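Week 4 notes: reading a label properly

Hi all, these are my notes from the March session, tidied up a bit for anyone who missed it (and for those of you who were there but spent the first half hour hunting for a park). I've left in the tangents because a few of you asked for them!

## Where we got to

Last time we did the front of the pack, which is mostly the marketing department having a lovely time. This week we turned the thing around. My favourite example is still the Vonwood lemon surface spray, because the front has a big "concentrated" splashed across it and the back tells you to use it neat. Concentrated compared with what? Ju-won guessed "compared with water", and I've yet to hear a better answer.

When you pick up a household product for the assignment, I'd like you to read the back in this order:

1. Directions for use
2. Warnings and first aid
3. Ingredients, or whatever they've chosen to list
4. Everything else (addresses, recycling marks, batch codes)

Most people go straight to ingredients. I did too for years, and I'd come away with a head full of long words and no idea how much of the stuff to put in the bucket.

## Dilution, slowly

Okay, the sums. A ratio like 1:6 means one part product to six parts water, so seven parts all up. If you want 700 mL of made-up solution, that's 100 mL of product and 600 mL of water. Noman asked whether you could just tip 100 mL into 700 mL of water and call it close enough. You'd get 1:7, so a weaker mix and a fuller bottle. For wiping down a bench I wouldn't lose sleep over it. For a disinfectant, please follow the label to the letter, as the contact time printed there goes with that particular strength. 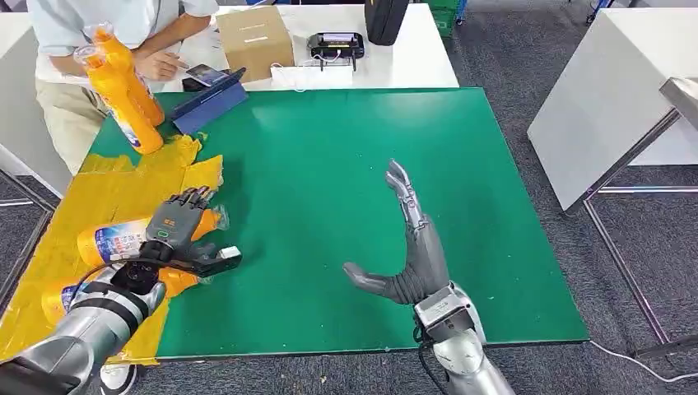 The other trap is percentages. The Halás worksheet has a 300 mL bottle at 70 per cent, and the question is how much of the active ingredient you've got. By volume it's 210 mL, easy. But check whether the label says v/v or w/v before you get the calculator out! A w/v figure is grams per 100 mL, so the same number gives you 210 grams, and grams and millilitres only swap neatly for water. Nearly half of last year's group came unstuck on this one, and I blame my handwriting on the whiteboard.

## Signal words

On the labels we looked at, "Caution" sat at the mild end, with "Warning" and then "Poison" further up. Don't assume the wording matches on imported products, though. Ludmila brought in her Allar oven cleaner with a sticker over half the original text, and we spent ages holding it up to the window trying to read what was underneath. (Great fun, terrible use of class time.)

## For next session

- Read page 107 of the course reader, the bit on storage and decanting. Skip the box on aerosols, we'll do it together.
- Bring one label, or a clear photo of one. Rinsed empties are fine, half-full bleach in your backpack is not.
- Have a go at the Listel problem: you've got 300 mL of product left and the directions say 1:9. How much solution can you make? Show your working, even if it's messy.

Visitación has the spare readers, and Radomír is after a lift home from the evening class if anyone's heading his way.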